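From: Noreen Brennan
To: Casness household list
Date: 10 May 2019
Subject: Re: Small fridge, what goes where

Radek Hrnčiar wrote:

> Hello all,
>
> I have taken over the small white fridge that used to be in the back
> hall. I want to use it for drinks and a bit of leftover food so the big
> one in the kitchen is not so full. I have never kept one of these
> before. Three questions.
>
> 1. Does it matter what goes in the door? I was going to put milk there.
>
> 2. Is it all right to put a whole pan in, or should everything be moved
> to plastic boxes first?
>
> 3. The plastic has gone a little yellow. Can that be cleaned off, or is
> that how it is now?
>
> Also, does anybody still have the booklet?
>
> Radek

Radek,

I had that fridge for two years before it went to the back hall, so I can answer most of this. I don't have the booklet. I looked in the kitchen drawer and found the ones for the Buter kettle and the old Darkix fan, and nothing for the fridge. You can manage without it. There is one dial, and I kept it a little past the middle in summer and a little below the middle the rest of the year.

On the door: bottles, yes. Milk, no. The door is the warmest part of any fridge and it gets worse each time you open it. I kept juice, water and salad dressing there and they were fine. Milk I kept on the wire rack, toward the back but not touching the wall. If it touches the wall you may get ice in it. I lost half a carton that way the first winter.

The low shelf in the door is the one for bottles. It has the rail across the front, so they don't tip out when the door swings. Four in a row is comfortable if they are the ordinary small sizes. Put the ones you use most at the open end of the door so you don't have to reach across the others. The caps need to be on tight. I had an orange juice leak down the inside of the rail and it took most of an evening to get the stickiness out of the corner.

The deep bin at the top of the door I never found a good use for. It is too deep for butter, you forget the butter is in there. Mathew kept lemons in it for a while and that worked better than anything I tried. You could also just leave it empty. It wipes out easily when there is nothing in it.
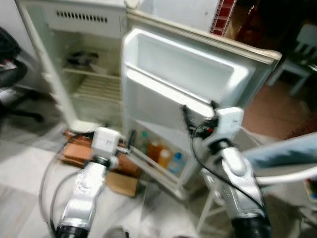 As for pans, a shallow one is fine on the rack as long as it has cooled down first. I let mine stand on the stove for half an hour or so, not much longer than that, and then put it in with a plate on top. A hot pan will warm up everything near it, and in a fridge this small that means everything. Tall pots are a waste of time. Even if you get one in, you can't put anything over it, and the handle will be against the door. Check that the door closes by itself with the pan in. If you have to lean on it, take the pan out and use a bowl.

Small bowls are really the best thing for leftovers in there. Cover them. I say this because the smell of onion gets into a small fridge very quickly and then the water tastes of it, even with the cap on. A saucer on top is enough for one night. For longer than that I would use a box with a lid.

Don't push anything up against the vent slots at the back near the top. I did that with a bag of lettuce and the bottom half of the fridge was warm by the next day.

The yellow. I tried dish soap, then baking soda paste, then one of those white sponges. The sponge took off some gray marks around the handle side but did nothing for the color. I think the plastic has aged and that is how it is now. Please don't use bleach on it. I used it once on a different fridge and the smell stayed longer than the stain would have.

The rubber seal on the door is worth more of your attention than the color. Wipe it with warm water and a little soap, then dry it, and go into the folds with a cloth over a butter knife. Crumbs get in there and the door stops sealing at that spot. To test it, shut the door on a strip of paper and pull. If the paper slides out with no drag, clean that part again. I did this every month when I remembered and it was never worse than a bit dirty. I have not checked it since it went to the back hall, so I would do it before you fill the fridge up.

The rack comes out if you lift the front a little and pull. Wash it in the sink and dry it before you put it back. The rods are close enough together for small bowls to stand on, but a narrow bottle will wobble, so lay it down or keep it in the door.

Two other things. When you move the fridge, leave it standing for a few hours before you plug it in. And leave a gap behind it, a hand's width is what I had. It was pushed tight to the wall in the hall for a time and it ran and ran.

If you want to get it off the floor, the low table by the window held it with no trouble when I had it. Radek, you are taller than I am and may get tired of bending. Put something flat and non-slip under the feet, I used an old rubber bath mat cut down.

I would like to keep a couple of bottles of water in it when my sister is here in September, if there is room by then. I'll put my name on the caps.

Noreen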